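Subject: Re: Next year's equipment list — kitchen bench arm
Date: 15 October 2022

Replying to the list so everyone has the same numbers. The earlier message is quoted first, my answers follow.

> Before the list closes I need three things for the household tasks line. One, do you still want the second arm, or will a spare gripper and a service plan do? Two, is the Solberg quote still the one to use, or has Fellen come back with something? Three, what are the objects on the kitchen list, and are we buying them or bringing them from home? Last July we ended up with four receipts for mugs and no receipt for the table, and I would like to avoid that.
>
> Please also say what can slip to the second half of the year. The Akport building charges went up and the total has to come down somewhere.

## Second arm or spare gripper

Spare gripper. I asked for the second arm in the first draft and I am taking it off. The tasks planned through spring are all one-handed: open a lid, press a button, move a bowl, fold back a cloth. We can revisit two arms when the lid-and-scoop tasks are written, and they aren't.

The spare gripper is $2307 from Solberg, with the finger pads and the cable. Fellen did answer, but only for a gripper plus their own controller, and they won't split it. Their controller would mean redoing the mounting plate and most of the setup notes. Please use Solberg.

The service plan is a separate question. Drendard offers one with a 17 day turnaround on repairs. That is slow, but without a plan the last repair had no date on it at all. I'd take the plan for one year and not sign for longer.

## Objects for the kitchen tasks

I would like to stay with real appliances and dishes. The printed dummy appliances in the Drendard catalog are easy to clean, but the buttons don't move and the lids have no spring. We get grasps on them that don't carry over.

The rice cooker is the main item. It has a hinged lid, a rounded glossy body that is hard to hold onto, and six labeled functions on the front. The panel is in Chinese, so please keep this list of the labels with the task cards:

- top row: preset time, reheat, keep warm/cancel
- bottom row: cooking time, function select, start cooking

Whoever writes the button tasks should use those English names and no others. We had "warm" and "cancel" entered as two separate buttons in one set of cards, and they are the same one.

The shiny shell also matters for the lighting line further down. With daylight in the room the front of the cooker picks up pale streaks from the window, and the wall goes close to pure white.
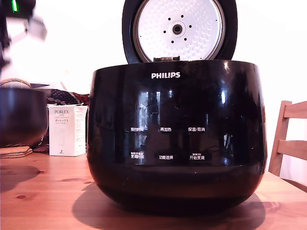
## What to buy and what to leave

1. A second rice cooker, as close to the first as we can find. Budget $199. If the panel layout is different I would sooner wait, as a new layout means new cards.
2. Window shades for the kitchen room, the plain roller type. Two quotes are in the shared folder. Either one is fine with me. I'd put this ahead of the extra lamps, which can slip.
3. Small boxed goods. The Porlex box is a good size for the gripper and I'd like a few more cartons of that kind. Empty packaging is fine, so this should cost us close to nothing.
4. Cloths, 5 of them, patterned. Plain white ones are hard to pick out against the wall. Washable, please.
5. Bowls and trivets. No purchase. What we have will last the year.
6. Table and chairs. No purchase. The light wood top has a clear grain and a few knots, and I would keep it as it is. Please don't let anyone order a cover for it.

On receipts: everything in this section goes on one order under one line, including the cooker. If someone brings an object from home it gets a tag and an entry in the sheet, and we don't pay for it.

## What can slip

The extra lamps can move to the second half. So can the rolling cabinet and the second storage drive, provided the current drive is cleared before spring. I would not move the shades or the spare gripper. If the gripper fails and we have no spare, the whole household line stops until the repair comes back, and the room is charged either way.

The training day from Fellen was only useful with their controller, so that can come off completely.

One thing I still don't have is shipping on the Solberg order. Last time it came to about a tenth of the price and was billed a month later — please leave room for it. I've asked them to put it on the quote and will forward the new version to the list when it comes in.

If anyone else has items for the kitchen room, send them as a reply to this message with a price and a link. Items without a price will go on next year's list.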